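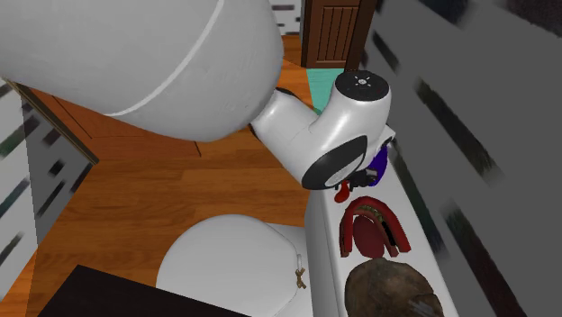
**Wisosthorpe Film Society, Programme Notes and Reference Section**

**Clatell** is an Australian drama film written and directed by Indira Amin. It stars Denise Pearce as a union delegate at a regional wool scour and Tobiloba Ugwu as the maintenance fitter who replaces her during a prolonged lockout. The film was produced by Harish Ramasamy for Kulkarni Pictures and edited by Bindu Kamath. It takes its title from the town in which it is set.

## Plot

The Clatell wool scour employs 400 people, most of the working population of the town. When management closes the gates over a disputed roster, delegate Maureen Tully (Pearce) organises a picket at the rail siding used to move baled wool to port. The company keeps the boilers alight with a skeleton crew drawn from salaried staff and a few contractors, among them Joseph Adeyi (Ugwu), who has recently moved to the district with his daughter and is not a union member.

Tully is removed as delegate after a branch meeting in which she argues against accepting an interim offer. Adeyi, who has by then walked off the job and joined the picket, is nominated in her place by members who think him easier to direct. The central section of the film deals with the working relationship between the two. Tully drafts the branch correspondence and Adeyi signs it. Neither discloses the arrangement to the membership.

A derailment at the siding, in which an empty wagon crushes the signal hut, is attributed to the picketers by the district newspaper. Adeyi establishes from the maintenance ledger that the points had been reported faulty before the lockout. To produce the ledger he must admit to having been inside the plant, and therefore to having worked behind the picket for longer than he has stated. He reads the relevant entry aloud at the second branch meeting. The vote that follows is not shown. The last sequence takes place at the gates on the morning of the return to work, with Tully watching from the opposite side of the road.

## Cast

| Performer | Role |
|---|---|
| Denise Pearce | Maureen Tully |
| Tobiloba Ugwu | Joseph Adeyi |
| Harish Ramasamy | Branch secretary (uncredited) |

The remaining speaking parts were filled by members of amateur theatre companies in the region. Adeyi's daughter is heard but seen only from behind.

## Production

### Development

Amin wrote the first draft as a stage play under the title *Nurkero*, the name of the fictional river on which the scour stands. The play was given a rehearsed reading but was not staged. In adapting it she discarded a courtroom frame and moved the derailment from the opening to the midpoint. The river is still named in dialogue, and the word appears on the side of the company's delivery truck.

### Filming

Principal photography occupied 33 days, beginning in October. The interiors of the scour were filmed in a decommissioned plant whose rakes and drying drums remained in place but could not be run. Movement of the rakes was produced by hand winch from outside the building and synchronised to the dialogue by a stagehand with a headset.

The branch meetings were shot with 2 cameras on opposite sides of a community hall. Background performers were not told the result of the first vote in advance, and the show of hands in the finished film is the one recorded on the first take. The second meeting was rehearsed in full and covered conventionally.

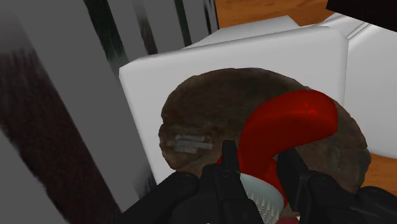

The derailment combines a full-size wagon, pulled over by cable on a disused spur, with a miniature hut built for the collapse. The miniature was shot at an increased frame rate against an overcast sky to match the location plates. Rain delayed the cable pull, and the wide shot that opens the sequence was taken under noticeably flatter light than the reverse angles. The difference was reduced in grading but is still apparent.

### Editing and sound

Kamath's first assembly retained a subplot concerning the newspaper's editor, which was removed after a test screening. One scene from it survives, the telephone call in the hotel corridor, with the editor's side of the conversation dropped from the mix.

There is no composed score. Plant noise is used continuously under the first reel and stops when the gates are closed. Its absence is filled by wind, road traffic and the picketers' radio. The brass band heard at the end was recorded live at the gates and has not been re-equalised, so that the balance changes as the camera moves.

## Release

*Clatell* opened in a small number of independent cinemas before touring regional halls, usually with a discussion afterwards. There are 2 versions in circulation. The theatrical version ends on Tully at the roadside. The version prepared for television adds a closing title giving the outcome of the ballot, inserted at the broadcaster's request. Amin has stated a preference for the theatrical version, and it is the one held in the Society's library.

## Reception

Reviews were favourable towards the two leads and divided on the structure. Several writers objected to the withheld vote. Others considered the ledger scene the strongest in the film, noting that it is played almost entirely on the faces of people listening. The treatment of the company's managers, who appear only in long shot or through office glass, was criticised as schematic.

## See also

- Industrial disputes in Australian cinema
- Non-professional casting
- Miniature effects

*Entry last revised 25 June 2026.*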